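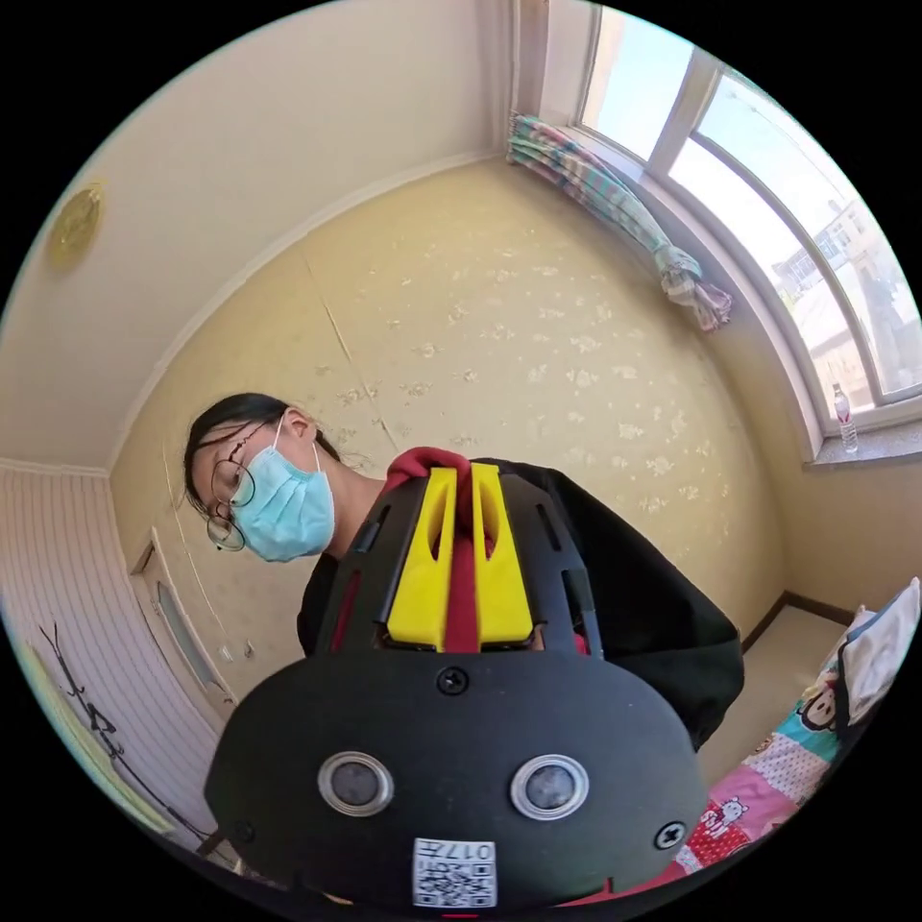

How to Plan a Walking Campaign Tour for a Local Candidate

A walking tour is my favorite way to run for a small office, and I'd pick it over a rented hall any day! You meet people at their gates, you hear about the drains and the bus stop, and you come home with a notebook full of things to fix. I first helped with one when Natnael Feyisa ran for the Skinner ward seat, and I've been hooked ever since.

Start with the map. Print the ward at a size you can write on and mark every street with its number of registered voters. Skinner had 2,000, which two teams could cover in a month of evenings. If yours is much bigger, pick the streets where turnout was low last time and begin there.

Next, draw your route for each evening. Thirty doors is plenty for one team (people talk, and you want them to!). End near a park or a corner store so the candidate can stand still for a while and anyone who missed the knock can catch up.

Now write the flyer. One side only, big type, three local issues and a phone number that a real person answers. We ordered 1,000 for the first week and the rest after we'd fixed a wrong street name, so don't print the whole lot at once.

Check the rules before you set out. Your election office can tell you what has to be printed on a flyer and whether you need a permit for a loudspeaker. Ask in writing and carry the reply with you.

At the door, give your name, ask what's on their mind, and then wait. It feels long the first few times. Write the answer down before the next house, along with the address and whether they'd like a call back.

Make those calls within 2 days. For an election in August, I'd start walking in June and keep the last week free for second visits.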